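Notes on the Care of a Wooden Table and the Drying of Plates
Posted Wednesday, February 26, 2020

The purpose of this entry is to set down the practice now followed in our household for washing, drying and putting away plates, and for the upkeep of the wooden surface on which that work is done. Several readers wrote after the previous entry, on shelf liners, to ask how the table is protected. A full reply seemed preferable to a number of partial ones.

The table is a butcher-block top of pale wood. It was purchased from Ljungberg, a workshop that has since moved its showroom out of Plodmont, and was delivered unfinished. The invoice came to $1247, which included delivery but did not include the oil. Two coats were applied in the first week and a third after a month. The wood has the usual small knots and darker streaks, and these were left as they were. A customer may ask the workshop for clear boards at additional cost. This was not done, and there has been no cause to regret it.

Standing water is the principal concern with any oiled surface. For the first year, plates were dried on a folded towel, which held moisture against the wood and left a dull patch that had to be sanded out with 400 grit paper and oiled again. The towel was withdrawn from use following that repair. A wire rack was adopted in its place. Plates are now shaken once over the sink, stood on edge in the rack, and left until dry. The wood beneath is wiped at the end of each session with a cloth that has been wrung out well.

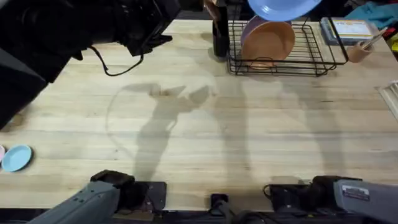

Plates should be placed with space between them. Air must be able to reach both faces, and two plates leaning together will remain damp where they touch long after the rest has dried. The household keeps plates in plain colors, among them tan, lavender and sky blue, and it has been the custom to load them in no particular order. Joar Haugland, who shares the kitchen and a good part of the washing, has proposed that the colors be kept in a fixed sequence. The matter remains open.

Utensils are kept apart from the plates. They stand in a tall black holder to the left of the rack, handles or heads upward according to who has done the washing. Wooden utensils require more care than metal ones and should not be returned to the holder while damp, for the bottom of a narrow container receives very little air. The holder itself is to be emptied and rinsed on the first of the month. This was neglected in February and has been noted.

Questions were also received regarding oil. The product in use is Hurix board oil, which is sold locally in small bottles and has a faint smell that passes within a day. Staltex was tried on the underside of the table before that and was found to remain tacky for 25 hours, a period longer than the household could conveniently do without the surface. Either will presumably serve where time is not a constraint. The oil should be applied sparingly, with the grain, and the excess removed before it begins to set.

Packages and other articles that are set down on the table in passing should be lifted before wiping and not merely wiped around. Printed cardboard in particular can transfer color to damp wood, and one such mark, in red, is still faintly present near the far corner.

The next entry will address the cupboard above the sink, where the hinges are in need of attention.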